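Tabletop Cell Practice: Gallery

Page maintained by Adel Amrani, Grotitz integration group. Last revised in November.

Entries on this page accompany the Griverix bench rules, second edition, which apply to every two-arm station. Each entry is captioned with the rule it relates to.

Rule 2 covers clearance at rest. Park both grippers over the table with at least 100 mm between any fingertip and the nearest cable. Bins stay on the side of the arm that serves them — moving one requires a new reach check.

Rule 5 covers inspection. Base plate bolts are checked every 4,000 cycles and signed for by two people. Send corrections to Dilek Erdem.
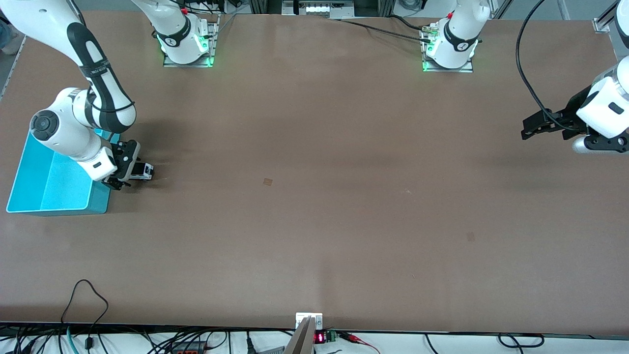 Rule 2: two-arm station, turquoise bin beside the gripper of the right arm.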